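Fullamdale

Fullamdale is a small market town at the top of the Fleten valley, and I've been writing up little entries on the places up there for a while now, so I suppose it was always going to get its turn. It's the biggest of the three settlements on the upper river (the others are Grandholm and Mercado, and I'll get to both), and most people who've heard of it at all have heard of it for the wool fair or for the bridge, which has been closed to cars for as long as I've been going there.

14 shares | 6 comments

Location and getting there

The town sits on the north bank of the Fleten, right where the valley pinches in and the road starts to climb. It's 22 miles from Grandholm by the river road and a bit less if you go over the top, but the top road is single lane with passing places, and in winter it gets shut by a gate at the lower end. I've sat at that gate. There's a phone number on it for road conditions and the recording is usually a day old!

The bus from Grandholm runs 3 times a day in summer and twice the rest of the year. The last one back leaves at 5:40 in the afternoon, so if you're planning on dinner up there you'll want a room or a friend with a car. Trains stopped coming this far up long ago, though you can still walk the old railroad bed nearly all the way to Mercado, and it's a lovely flat walk with blackberries on both sides in August.

Name

I've read two explanations for the name and I like the duller one better. The dull one says that a fuller's mill stood by the water (fulling is where you beat and wash woven cloth until it thickens up) and the whole place was called after it. The other one has a landowner in it called Fullam, and a lost horse, and a bet. Old maps spell it every way you can think of, including one with three L's, which I'd love to believe was on purpose.

History

People came for the water. The Fleten drops quickly just above the town and by the time the cloth trade was going well there were mills strung along it one after another, all taking their turn at the same river. The weavers mostly worked at home, up in the top rooms where the light was good, and you can still pick out their houses by the long rows of windows under the roof. Church Lane has the best run of them.

The trade moved down the valley once steam came in, and Grandholm, with its coal yard and its proper railroad, took most of it. Fullamdale got quieter. A few mills turned to making rope and sacking, one turned to paper, and the rest were pulled down for their stone. If you walk around the back of the newer houses by the river you'll see mill stone in nearly every garden wall.

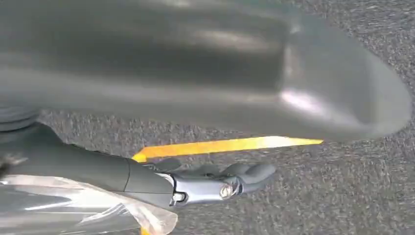 The wool fair kept going through all of that, which surprises me every time I think about it. It started as a plain sheep and fleece sale and for a long stretch it was pretty small, with a few pens on the green and a tent for the judging. Then the hand spinners found it, and the knitters after them, and now it fills the green and both school fields over one long weekend in the fall. Go early. The good fleeces are gone by ten in the morning and the parking goes before that.

The bridge

The old bridge has three arches, none of them the same size, and it's the thing everybody draws. The middle arch was rebuilt after a flood and sits a little higher than its neighbors, so the roadway has a hump you can feel in your knees. It's only 25 feet from the east end of the bridge to the door of the inn, and on a warm evening most of that distance is taken up by people with glasses in their hands.

Cars use the concrete bridge downstream. It's ugly and very handy.

Food

The local thing to eat is a flat oat bread cooked on a griddle and folded over whatever's around, usually cheese and onions. In Mercado they make it thinner and roll it up, and they'll tell you theirs is the original. I've had both on the same day (more than once) and I'd go with the Fullamdale one, mainly for the crispy edges. The bakery on the square sells them until they run out, and they do run out.

Walks nearby

The easy one is the railroad bed I mentioned. The harder one goes up behind the church, past the old tenter fields where the cloth was stretched out to dry, and onto the ridge. There are some 32 gates and stiles on the full loop according to the leaflet, and the bog past the second wall will take your boot if you let it. Keep left by the sheepfold, where the path on the right looks better and goes nowhere useful.

See also: Grandholm, Mercado, Fleten (river), Fulling

6 comments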